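Section 4. Running the Pick-and-Place Table on Open Day

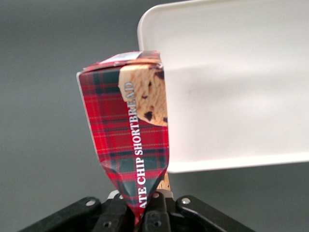

Grellcombe Robotics Club – Demonstrations Team

Thank you for taking a turn at the table! Visitors love this station more than anything else we put out, and you'll enjoy it too once you've been through the routine a couple of times. Please read the whole section before the doors open, even if you helped us last July, as the order of the steps has changed a little.

Before visitors arrive

1. Set the white tray on the gray surface and check that it sits flat.

2. Lay out the grocery items from the demo crate. The tartan shortbread box is the one children ask for, so keep it near the front.

3. Switch on the controller and wait for the green light. This takes 40 seconds, and pressing the button again only starts the wait over.

4. Open and close the gripper 5 times with nothing in it, listening for any scraping.

Note: The grip setting for cartons is 20. Gitau Sang worked this out with a good deal of patience and a good many cookies, so please leave it there unless he asks you to change it.

CAUTION: Thin cardboard folds in easily at the place where the fingers close. A box held low down by its base can be squeezed nearly to a point and still stay upright in the grip. If you see the sides creasing, press Hold – don't pull on the box.

With visitors at the table

5. Invite one visitor at a time to choose an item, and let them say its name out loud. (The arm doesn't need to hear it, but the crowd likes to know what's coming.)

6. Press Pick, and keep your own hands behind the yellow line until the arm has stopped.

7. Press Place when you're ready for the item to go in the tray.

8. To free a crushed carton, press Hold, then Release, and support the carton from above with your free hand. Creased cartons go back in the crate for Dineo Du Plessis to look over.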